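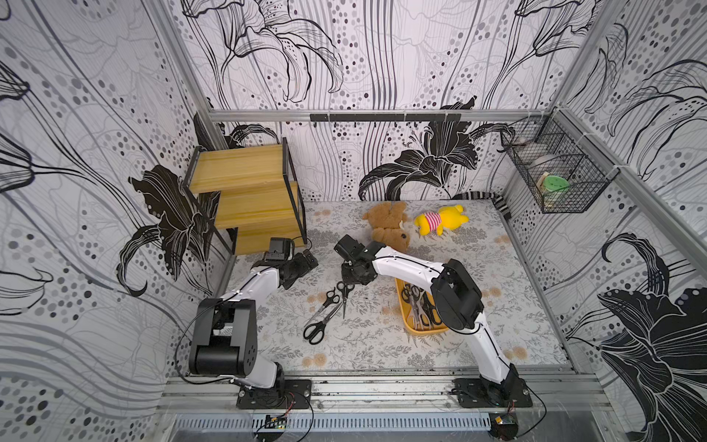 A household can get by with one can opener, one rolling pin and one plunger. I have never met a household that gets by with one pair of scissors, and I have never met one that could lay hands on the pair it wanted. These facts belong together, and I have a theory about them that my family is tired of hearing.

My theory is that we buy scissors in place of looking for them. Looking takes effort and a certain humility. You have to open the drawer with the batteries in it. Buying takes a few minutes and a card, and the pair you get comes wired to a piece of cardboard in a plastic shell that can only be opened with scissors.

I came to the subject in May, when I rented the upstairs of a house belonging to a retired bookbinder named Lærke Steinarsdóttir. She owned 27 pairs. I know this because she told me while handing over the keys, the way another landlady might mention the boiler. She had pairs for linen, pairs for paper, pairs for string, a pair for the parsley, and a pair she called the guest scissors, which were terrible. They lived on hooks in the hall with the names of their jobs inked on strips of tape. In the five months I lived there I used the linen pair on a bag of frozen peas exactly once. She did not raise her voice. She just asked me, at seven in the morning, whether I had enjoyed the peas.

I used to think this was a kind of illness. Now I think she was the only sane adult I have ever paid rent to.

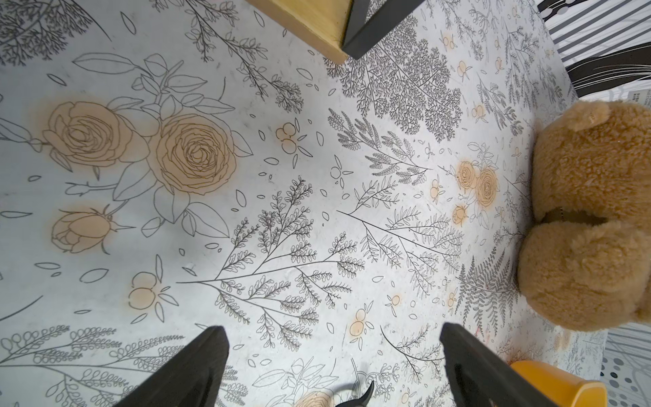

Most of us keep house by the other method, where everything that has no home is given a home next to everything else that has no home. Scissors settle down among soft toys. A cup drifts in and stays. You go to pick up the bear and stop, because there is no telling what is beside the bear. People with small children know this pause. It lasts half a second and takes a week off your life.

The pretty tablecloth is a full accomplice, by the way. I am fond of a botanical print, and I own one with so many ferns on it that I have lost a whole fork in the foliage. Anything thin and gray can lie down on a pattern like that and be left in peace until company comes. Lærke's table was bare pine, and you could have found an eyelash on it.

Then there is the question of what scissors have become. The old ones cut. The newer kitchen kind have ambitions. My sister gave me a pair for a housewarming, a brand called Rulline, and the leaflet promised they would cut, crack, grip, strip, open and scale. I have not scaled a fish in my life. I have now carried the ability to scale a fish through three apartments.

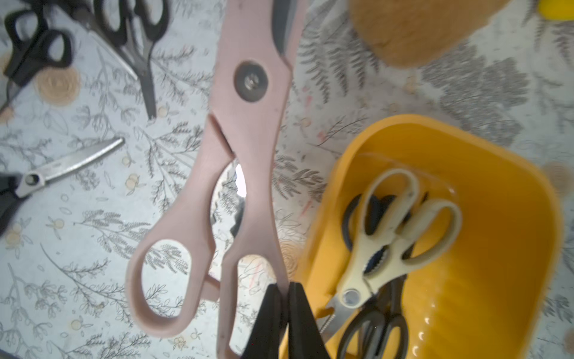
Pink kitchen scissors with teeth between the handles, for nuts or bottles or some grudge of your own.

I'll admit the toothed part is handy on a stubborn cap. My complaint is that a tool with six jobs can be put away in six places, and mine has tried them all. It has been in with the corkscrew and it has been in with the nutcracker we also own. For most of one winter it was in the glove compartment of the car, and I drove past 100 locked-up jars of jam, spiritually speaking, with the answer inches from my knee.

The container industry would like to help. A catalog from an outfit called Walero comes to my door every few months, all 228 pages of it, and it proposes that my trouble is a lack of bins. I have bought the bins. A bin with a lid is where scissors go to be forgotten, and a deep basket is the same thing with better airflow. What works, and it pains me to say so after what I spent, is a plain shallow tray in a loud color. You can see into it from across the room. You can see what is missing from it too, and take that up with whoever is eating the peas. 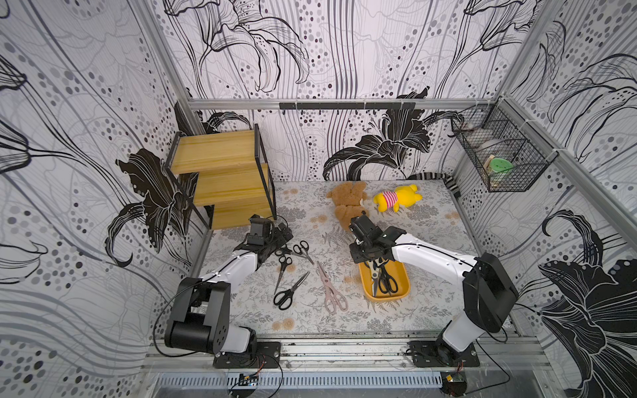

A yellow tray with scissors in it. Three steps of shelf are available nearby.

The shelf always is available. I have a stepped one myself, bought for the look of it, and it has held a plant, then a dead plant, then nothing. People will clear a shelf beautifully and go on living on the table. I don't blame them. The table is where your hands are, and scissors come to hand or they don't come at all.

So my advice is stingy. Get one tray. Keep it low and open and an ugly yellow if you can find one. Keep the pair for cloth away from the pair for food, and write it on tape if you share your home with someone like me. Do not buy another pair until you have opened the battery drawer. I opened mine last night, for the sake of this column, and took out two pairs of scissors, still wired to their cardboard.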